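Prenside breakfast counter trial moves to single-table layout

The Akinola kitchen planning office has published the revised layout for its breakfast counter trial at Prenside, replacing the split arrangement in use since February. All of the heating equipment and all of the food now share one table. The change applies to the Prenside site first, and the Usthorpe site will follow once the wiring there has been inspected.

Under the earlier arrangement the toaster was kept on a side shelf and the microwave oven on a trolley, with condiments on a third surface near the door. Users had to cross the room between stages. Site records kept by Akinola put the number of breakfasts prepared under that arrangement at 901. The most frequent entry in the comments column concerned plates being carried past an open oven door.

The new layout is set out in a two-page sheet, known internally as the Tamholm plan after the building where it was first drawn up. It fixes the position of the oven and leaves the smaller items to the judgement of the person setting up, within stated limits. 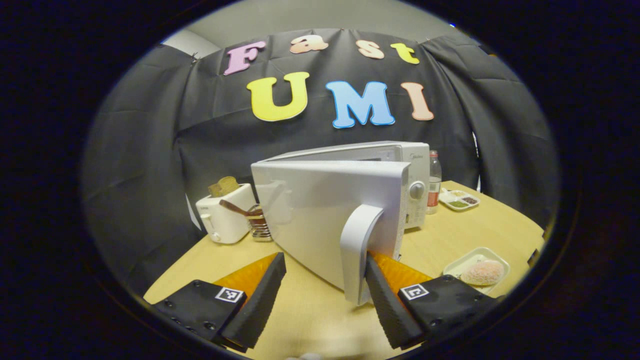 PRENSIDE, Sep 12, 2026 – The table is of light wood with a black curtain hung behind it and at the sides. The microwave oven takes the centre position. It is a white model with a side-hung door, a curved handle and a round dial on the right of the front. The plan reserves the area in front of the oven for the swing of the door. No plate, jar or bottle may be placed inside that area, including when the door is shut.

The toaster goes to the left of the oven. A pop-up type has been chosen over a grill because it occupies less depth and can be operated by one lever. Bread is to be toasted in single slices during the trial so that browning can be compared between settings. The sheet asks that the slice be left standing in the slot until a plate is ready, and that it is lifted out by hand or with wooden tongs. Metal cutlery is not to be used at the toaster.

Spread is held in a small clear jar between the toaster and the oven. Clear jars were preferred to opaque ones as the level can be checked without removing a lid. A long spoon stays in the jar for the whole of the service. Short spoons were tried first and tended to slide down into the contents, after which the handle had to be wiped. The jar may stand partly behind the open oven door, but it must be moved clear before anyone reaches round the door for it.

Condiments are placed to the right, in a white tray divided into compartments. Green and dark brown condiments sit in neighbouring sections. The plan sets a fill limit of half the depth of each compartment to prevent mixing when the tray is lifted. Trays are changed at the end of each service and are not topped up. A bottle with a white cap and a red label is kept at the back on the same side, behind the line of the oven, where it is less likely to be knocked.

Sweet items have their own shallow plate nearer the front on the right. The plate carries one round item at a time, pink and white in the present setting. A single portion keeps the front of the table open and removes the need for serving tongs. Further portions are to be held in a covered box away from the table.

Two points were altered after comments from the site. The first concerns the direction of approach. With the door opening to the left, a user standing square to the oven has a clear reach to the dial but a restricted reach to the toaster. The sheet now states that toast should be started before the oven door is opened. The second concerns cleaning. The curtain must be kept clear of the toaster at all times, and the gap is to be checked before the appliance is switched on. Crumb trays are emptied after the toaster has been unplugged and allowed to cool.

Lettering on the curtain is not covered by the layout plan. The foam letters now in place, reading "Fast" in the upper row and "UMI" in larger characters below, are pinned to the fabric and take up no table space. The plan asks only that letters are checked for loose pins whenever the table is reset, as a dropped pin near open food would require the whole service to be discarded.

The electrical requirements are unchanged. The oven and toaster are to be fed from separate wall sockets, and extension leads are not permitted. Leads must run to the rear of the table and must not cross the area used for plates. At Usthorpe the existing sockets are on the wrong wall for this arrangement, and two new outlets will be fitted before the furniture is moved.

Akinola expects the single-table layout to cut almost 2 minutes from the preparation of a standard breakfast of toast, spread and one heated item. The estimate is based on walking distance alone and makes no allowance for queues. Timings will be taken at Prenside under normal use and compared with those recorded under the former arrangement. Heating times are excluded from the comparison, as the same oven settings will be used in both cases.

The revised sheet replaces all earlier versions, and printed copies of the February plan should be withdrawn. Sites that use an oven with a right-opening door are asked not to mirror the layout on their own account. A separate drawing is in preparation for that case, with the toaster and condiment positions exchanged and the bottle moved to the opposite rear corner.

Comments on the layout can be left in the log at either site. Entries should state the position of the oven door at the time and which item was being reached for.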